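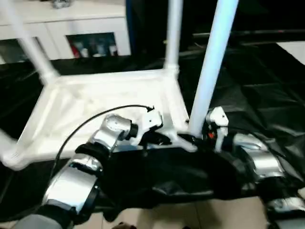
One respondent in Faltside wrote that a broken rack went out with the trash only when the bin had room for it, and that until then it stayed in the hallway. Replies of this kind led us to treat storage before disposal as a separate stage. In earlier work on small household goods, an item is either in use or discarded, and the time between the two is not recorded.

4.2 Length of the storage stage

The survey was sent to 600 households in two districts, Faltside and Vītola. Each household listed racks, stools, trays and similar light goods that were kept in the home but had not been used since March. The lists were coded with the Watari scheme, which sorts items by size class and by stated reason for keeping. Entries that named only a material ("plastic thing, shed") were dropped.

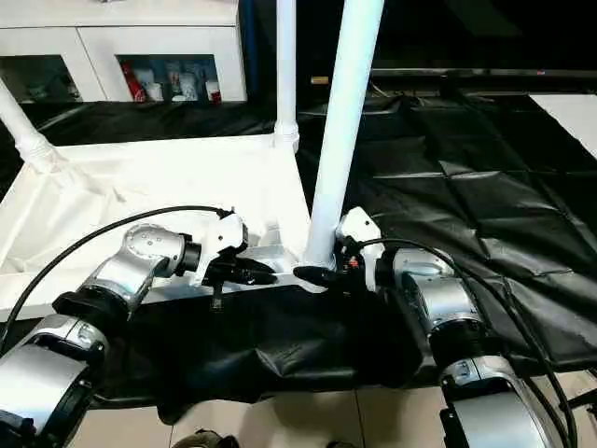 After this step 2,000 entries remained, of which 928 came from Vītola. Size class had little effect on the reason given. Goods with a frame or legs were most often kept for a possible second use — as a plant stand, for example — while flat goods were kept without any stated reason. A flat item takes up little space on a shelf, and the question of whether to keep it may never come up.

We repeated the coding on a subset of 200 entries using the older Firkon categories. These merge trays with kitchenware and so hide the difference between framed and flat goods. Results in Section 5 therefore use the Watari classes only.
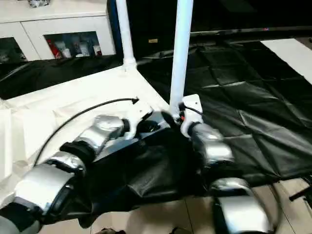 Figure 3. Flat goods: black tray-like item on a white table with black fabric.

Entries listing more than one item of the same class were split before analysis. Sets sold as a single product were left whole.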